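On automatise le tri et le rangement dans notre service : que devient le travail de chacun ?
Posté dans Travail et métiers, le 18 avril 2019
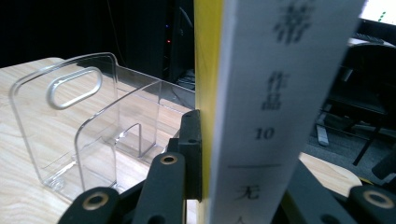

Saisie d'un volume à dos jaune, à côté d'un porte-documents transparent.

pelote_grise
Bonjour à toutes et à tous, et pardon d'avance pour la longueur, je ne sais pas faire court. Je travaille au service documentation de Woten, une maison qui prête des livres et des dossiers à des bureaux d'études. Nous avons 812 volumes en circulation permanente, plus les réserves, et jusqu'ici tout passait par nos mains : sortir, vérifier, remettre en place, noter le retour. En mars, la direction nous a présenté Laur, un système qui doit prendre les ouvrages un par un et les ranger à notre place sur une partie des postes. Le mot « remplacer » n'a pas été prononcé, mais vous savez comment c'est, tout le monde l'a entendu quand même.

J'ai seize ans de maison, j'aime bien ce métier (même les retours du lundi matin, c'est dire), et je voudrais savoir comment ça s'est passé chez ceux qui ont vécu la même chose. Est-ce que vos journées ont changé du tout au tout ? Est-ce qu'on vous a formés, ou est-ce qu'on vous a laissés devant la machine avec une notice ? Et puis une question plus terre à terre : est-ce qu'on peut demander que les nouvelles tâches soient écrites noir sur blanc dans la fiche de poste, ou est-ce que ça passe pour de la mauvaise volonté ? Merci à ceux qui prendront le temps, vraiment.

marronnier72
Bonjour pelote_grise, ton message m'a touchée parce que j'aurais pu l'écrire il y a deux ans. Je suis aux archives de Pleltstead, une structure un peu plus grosse que la tienne j'imagine, et on a automatisé le rangement des rayonnages courants par étapes. Je te raconte comme ça me vient.

Les premières semaines ont été pénibles, autant te le dire. On nous avait annoncé 500 ouvrages rangés par jour et on en était à 300 les bons jours, avec quelqu'un à côté pour reprendre ce qui était mal parti. Les livres de format standard, pas de souci. Les brochures molles, les coffrets, les choses trop minces ou trop lisses, c'était une autre affaire -- et c'est là que l'équipe a repris confiance, je crois, en voyant que ce qu'on savait faire sans y penser demandait des mois de réglages. Quand tu attrapes un volume par le dos, tu sens tout de suite s'il est fatigué, si la couverture se décolle, s'il faut le mettre de côté pour réparation. Chez nous le système ne le signalait pas du tout. On a donc gardé un contrôle à la main au retour, et c'est devenu un vrai poste, avec un vrai temps prévu pour ça.

Ce qui a changé en mal : on bouge moins et on est davantage devant un écran. J'ai eu mal au dos autrement, si je puis dire ! Demandez dès maintenant une rotation entre les postes, c'est beaucoup plus difficile à obtenir une fois les habitudes prises. Nous tournons toutes les deux heures et ça va mieux. Il y a aussi le bavardage entre collègues qui s'est un peu perdu, vu qu'on n'est plus à trois autour du même chariot. On a remis un café à dix heures pour se retrouver, ça paraît bête, mais j'y tiens.

Pour la fiche de poste : oui, demande, par écrit et gentiment. Chez nous, c'est passé par les représentants du personnel, et la formation a été ajoutée noir sur blanc (quatre jours, sur le temps de travail). Je n'ai vu personne s'en offusquer. Courage, et reviens nous donner des nouvelles.

vis_sans_fin
Pareil dans mon entrepôt. Au début ça fait peur, après on s'y fait. Demande surtout qui est responsable quand un truc est abîmé.

tilleul_du_soir
Bonjour, je me permets d'ajouter un avis un peu moins rose. Au dépôt Wallurura, les deux CDD qui s'occupaient du rangement n'ont pas été renouvelés. Les titulaires sont restés, c'est vrai, mais la charge des cas difficiles est retombée sur eux, soit 405 reprises à la main pour le seul premier mois. Je ne dis pas ça pour t'inquiéter, plutôt pour que tu demandes les effectifs prévus à un an, et pas seulement la date de mise en route. Fais aussi tenir un petit cahier des reprises par l'équipe, le nôtre nous a bien servi en réunion.

pelote_grise
Merci infiniment, je ne m'attendais pas à des réponses aussi détaillées ! J'ai imprimé le passage sur la rotation et je l'apporte à la réunion de service. Pour le cahier, une collègue a déjà choisi la couverture.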